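7 Setting up the cloth-handling module

This section covers the first set-up of the cloth-handling module in Jeltbridge. It assumes that the arm controller is installed, that the gripper has been homed, and that all cameras show up in the device list. If any of that is missing, go back to section 4 before carrying on.

The module has three parts. The segmenter finds the cloth in each camera view. The planner, called Nelten in the menus and the log files, picks a grasp point and a path to it. The monitor watches the gripper during a lift and stops the motion if something looks wrong. Each part has its own settings page and can be restarted without touching the other two.

Allow an afternoon for the first set-up. Later ones are much shorter, as most values are kept in the cell profile.

7.1 Before you start

1. Log in with an account that has the Cell Editor right. Operators can run the module but can't save a profile.

2. Open Cells, then New profile. Give the profile a short name without spaces. The name is written into every log line, so a long one soon becomes a nuisance.

3. Choose the arm and gripper from the list. The finger length field must match the fingers fitted. If you have changed the finger pads, measure from the mounting face to the tip and type the value in by hand.

4. Set the speed limit to 16 per cent and leave it there until section 7.5.

Caution: The speed limit in the profile applies only to motions sent by the planner. Jogging from the pendant uses the pendant's own limit. Keep one hand on the stop button whenever you jog near the work surface.

7.2 Defining the work surface

The planner needs to know where the surface is and what colour it is. Height errors are the usual cause of missed grasps on thin cloth.

1. Clear the surface and close the gripper.

2. Jog the arm until the fingertips are just above one corner of the area you want to use. Lower in single steps until a sheet of paper placed under the tips can't be pulled free.

3. Press Record corner. Repeat for the other three corners, going clockwise as seen from above.

4. Press Fit plane. The page shows the largest gap between a recorded corner and the fitted plane. If the gap is shown in red, record the corners again.

5. Raise the arm clear of the surface and press Learn background in each camera view in turn. Don't lean over the surface while this is running.

Note: Pick a covering in a plain, dull colour that differs clearly from the cloths you handle. A patterned covering will work, but the background has to be learned again each time it moves.

Note: If the covering is soft, such as felt or fleece, the paper test gives a reading slightly below the true surface. Set Surface softness to Medium and the planner will add a small allowance.

7.3 Cameras and views

Jeltbridge treats side views and the overhead or head view differently. Side views are used to judge height: whether a corner is standing up, whether there is a gap under a fold, how far the fingers are from the fabric. The head view is used to find the outline of the cloth and its position on the surface. A profile must have one head view and at least one side view.

1. In Cameras, drag each device into a Side or Head slot.

2. Draw the working region in every view. Keep it to the covering and leave out floor, walls and cabling. The segmenter ignores whatever lies outside the region, and this matters most in the head view, where there may be a lot of cable around the work area.

3. Press Calibrate. The arm moves through 33 poses and pauses at each. Stay outside the marked area until the progress bar has closed.

4. Check the report. Each camera is listed as Good, Usable or Poor. A Poor result nearly always means that the camera moved during the run or that its lens is dirty.

5. Place one cloth on the covering and open the live views to check that the cloth lies inside the region in all of them.
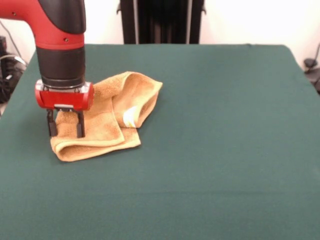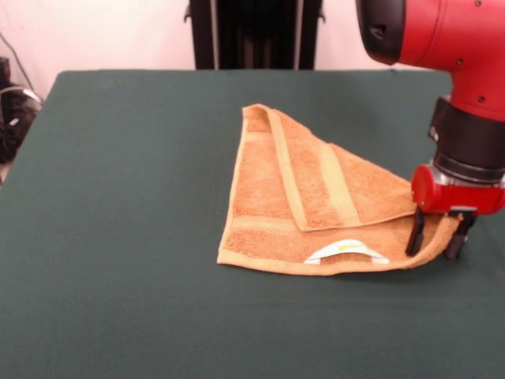

The head view, with the arm coming in from the bottom:

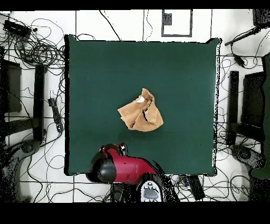 Can the module be run with the head view alone?
It can be started that way, but the monitor has no height information to work from and will refuse any lift above the lowest setting. Use this only for testing the segmenter, and add a side view before you let the planner move the arm.

7.4 Tuning the segmenter

The segmenter draws a coloured outline round what it takes to be the cloth. You are aiming for an outline that follows the edge closely and doesn't jump from one frame to the next.

1. Lay a cloth flat on the surface and select the side view you trust most.

2. Move the Threshold slider until the outline closes round the cloth. Then move it back two notches.

3. Pick up the cloth, drop it in a heap and look at the outline again. Dark hollows inside a fold are sometimes taken for background. If you see holes in the mask, turn on Fill inner gaps.

4. Turn on Ignore labels if your cloths carry sewn-in labels. With this off, a white label may be treated as a separate object and the planner may try to go round it.

5. Turn on Show hems. Hems and woven borders are drawn as thin lines over the mask. The planner prefers a corner where two hem lines meet, so it's worth spending time on this step.

6. Repeat steps 2 to 5 for each remaining view, then press Save.

Note: Hem detection is weaker on long-pile fabric. On very fluffy towels, set Hem source to Outline only. The planner will then work from the shape of the mask and ignore lines inside it.

Caution: Don't tune with the gripper over the cloth. The segmenter masks out the arm by using the model from section 7.1, and if the finger length is wrong, a strip of finger will be learned as fabric.

7.5 First grasp

1. Place a cloth near the middle of the surface with at least one corner free.

2. Press Plan only. Nelten shows up to five candidate grasps, numbered by score. The best one is drawn in full and the others in outline.

3. Look at the best candidate. It should sit on an edge or corner that you would choose yourself. If it sits in the middle of a fold, raise Edge preference and plan again.

4. Press Step. The arm moves to the point above the grasp and waits with the fingers open. Check the gap on both sides of the fabric in a side view.

5. Press Step again to lower the arm, and again to close the fingers.

6. Press Step once more to lift. The default lift is short. The monitor compares the side views during the lift and reports Held, Slipped or Unsure.

7. Press Release, then Home.

Do this with the cloth in several different starting shapes before you change the speed. Dwayne Ostrowski, who wrote the planner, suggests including a few bad ones on purpose — a tight roll, a cloth with all corners tucked under, a cloth half off the surface — so that you know what a refusal looks like in the log.

Once you are getting steady Held reports, raise the speed limit in small steps. If reports begin to change from Held to Unsure, go back one step.

7.6 What the monitor does

The monitor runs on its own thread and can't be switched off during planner motion. It stops the arm in these cases:

Finger force rises while the fingers are still moving down. This usually means contact with the surface.

The mask disappears from every side view for more than 500 milliseconds.

The mask in the head view moves while the gripper is open. Something other than the arm is moving the cloth.

The time between two camera frames is longer than 132 milliseconds.

After a stop, the arm holds its position with the brakes on. Clear the message, check the surface, and press Home. The planner won't continue an interrupted plan and always starts again from fresh views.

Caution: After a stop caused by finger force, record the four corners again before the next run. The covering may have shifted.

7.7 Common faults

No candidates found
Look at the hem lines first. If there are none, go back to 7.4 step 5. If there are hem lines but no candidates, the cloth may be too near the edge of the working region. The planner keeps a margin and won't place a finger inside it.

Fingers close above the fabric
The plane is too high, or Surface softness is set too far up. Lower it one setting. If the fault stays, repeat 7.2.

Two layers picked up when one was wanted
Set Layer choice to Top. On a folded cloth whose edges line up exactly, the module can't tell the layers apart reliably and this setting may have no effect. Open the fold a little by hand.

Mask flickers in one view only
Check for changing light on that side, then check the exposure setting. Automatic exposure must be off in every camera. It's reset to on by some camera firmware updates.

Monitor reports Slipped but the cloth is held
The side view is probably blocked by the gripper at the top of the lift. Move the camera a little lower, or add a second side view from another angle, and calibrate again.

7.8 Saving and moving a profile

1. Press Save profile. A copy is kept on the controller and another on the workstation.

2. To move a profile to another cell, use Export. The export file holds the segmenter and planner settings. It doesn't hold the plane or the camera calibration, and these must be done afresh on each cell.

3. After importing, run 7.2 and 7.3 in full. Then run one stepped grasp as in 7.5 before using automatic mode.

Profiles made with the older Dudek tools can be imported, but the hem settings are lost and have to be entered by hand. Kiros Dinsa keeps the conversion script in the Dutdale folder on the shared drive. Run it with the module closed.

Automatic mode and job lists are described in section 8.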